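Workshop notebook, Mirkton
August 2022

Kitchen end of the workshop, storage and seating

Started on the tall cabinet today. It has been on the list so long that the list has been recopied twice, and both times somebody's handwriting got worse at exactly this line. For colleagues just joining the saga: the cabinet was ordered from Likow as a coat cupboard, put to use as a supply cupboard, and has since become the place where things go when a person is holding them and would like to stop.

Order number on the Likow paperwork is 2782, in case anyone needs to ring them. I did. They are looking into it. They were looking into it in the spring as well.

The plan is to give it back to coats. The hook is up at the back near the top and has plenty of life in it, so the argument that "there is nowhere to hang anything" can be retired. The shelf stays for now at its present height. I want to be able to stand at the cabinet with the door open and still get by to the fridge, and I spent a while this morning opening and closing the door like a man with a grievance. It can be done. You go between the door and the bar table, and you don't carry a full cup.

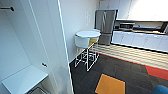 Bar table and the yellow stool

The table came out of the Trurkgate office when they gave up the lease, along with the stool, and I was against both. I have come round on the table. The round top is the right size for two people and a disagreement, and the white frame underneath is stiffer than it looks. I leaned on it properly and it did not complain. The stool I am still against. The seat is mustard yellow, and there is a school of thought that this cheers the place up. The school has one member and she chose it.

Practical notes:

The stool tucks under far enough if you push it in after use. Please push it in after use.

White legs on the stool, white legs on the table, dark carpet. I have caught my foot twice. A strip of colored tape low on the stool legs would fix this and would look terrible. Will try it.

Table height is good for standing work such as sorting small parts and reading instructions. It is bad for lunch unless you enjoy eating at the height of your own collarbone.

I would like to keep the table clear of hardware. It is a nice surface and it will stay nice for as long as we don't treat it as a bench. I give it until the end of the month.

Fridge

No change. The freezer drawer at the bottom is fine, and I shall write no more about what was in it. The Cordero people sent a leaflet recommending a full clear-out every 23 days, a number that must have taken a great deal of research. We will do it at the end of the month like everyone else.

Cleaning metal and small hardware

Since the cloths were out anyway, some notes on what works, as we keep asking each other and then forgetting.

For the fridge front: warm water, one drop of dish soap, wipe with the grain of the brushed finish and dry it at once. Going across the grain leaves marks that only show in the afternoon, when visitors come.

For matte dark plate: dry cloth first, then a barely damp one. Smudges usually lift. Scuffs don't, and rubbing harder only gives you a shiny patch next to the scuff, so that now you have two things to look at.

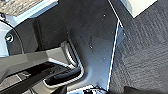 For bright rims and bolt heads, a cotton bud and some patience. Keep anything oily off rubber – I ruined a perfectly good pad that way in Mirkton's old building and have been hearing about it ever since. Don't soak a screw head to get dirt out of it. Pick the dirt out, then wipe.

The new cloths are the 11-pack from Cordero. Whoever decided on 11 has never shared a cupboard with other people.

Sandpaper: the 4000 grit is for finishing and for nothing else. It has been used on paint. I found it.

Still to do

Sort the cabinet shelf and take home whatever is yours. Anything left goes in a box, and the box goes by the door.

Tape on the stool legs (see above, with apologies to the eye).

Ask Likow whether the door can be rehung to open the other way. I suspect the answer is that they are looking into it.

Label the coat hook COATS – I know, but see the last two years.

Mirkton Workshop | Notebook pages are for internal use | Contact the workshop desk | Back to top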